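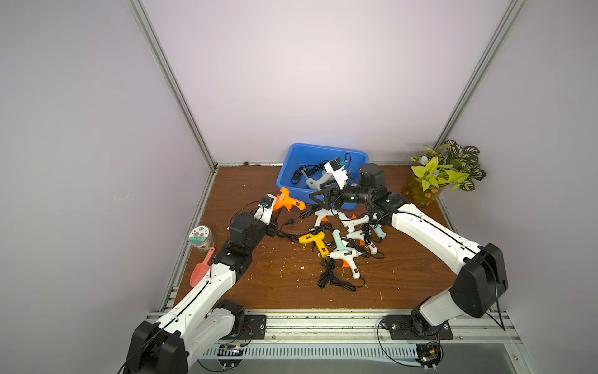
Victor Kirui wrote in after the last update to ask why the two arms share one front rail when each could have had its own side of the table. With both bases on the rail, he said, a heavy move on one side is bound to show up as shake on the other.

3 min read

He is right about the shake. With one arm moving at full speed, the other gripper drifted by 2 mm at the tip. I dropped the speed cap to 80 percent and the drift fell below what I can measure with the dial gauge I own. The shared rail stays for now. It gives both arms the same zero line, and calibration takes roughly 20 minutes.

The build is called Brokton and lives in the Warnell shared workshop. The job is bin sorting: take a glue gun from the pile, put it in the blue bin, go back for the next. Glue guns are a poor shape for a parallel gripper. The body is wide, the nozzle is narrow, and the cord goes wherever it likes.

Left arm: orange glue gun in the gripper, at the edge of the pile. Current limit on the jaws is set low for plastic bodies.

Right arm: jaws open beside the bin. The approach height is a fixed value in the config file, which Ju-won Yeon wants replaced with a depth reading.

Cords: the main open problem. A coiled cord counts as part of the object it belongs to, so the planner has to leave room for it on the way up. Current clearance is 4 inches.

Frame: silver aluminum posts at the corners, slotted metal rail across the front. Control boards sit low at the rail, near the arm bases.

Next on the list is a stiffer joint between rail and posts. Drawings by Jae-in Hyun are in the Warnell parts folder.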